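Give Me the Slow Recipe

I have fallen hard for long recipes. The ones that run to 2 pages and tell you what the onions should smell like before you add anything else! My sister thinks I've lost it, and she may be right, but I'm cooking better than I ever have.

It started with a stew from a little cookbook put out by Etano, a press I'd never heard of. The author, Manouchehr Fallahi, spends a whole paragraph on frying parsley and mint. He wants you to stand there and stir, and keep stirring, until the green goes dark and the kitchen smells like hay and lemon peel. I had made that same stew from a card that said "sauté herbs, 5 min." Mine was fine. His made my neighbor ask what I was doing on Sunday.
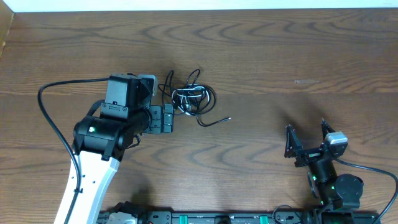 Vol. 8, No. 6

Short recipes assume you already know. That works if you grew up next to someone who cooked, and plenty of us didn't. I learned from the backs of boxes, and a box never once told me that the pan was too crowded.

People complain about scrolling, and I get it - you want the amounts and you want them now. So put the amounts first. Then keep talking! Tell me what went wrong the first time you made it. Tell me which pot, and what to do when the rice sticks.

I'm halfway through Fallahi's chapter on beans and I have notes in every margin. Next up is the one with dried limes, and I've already bought too many of them.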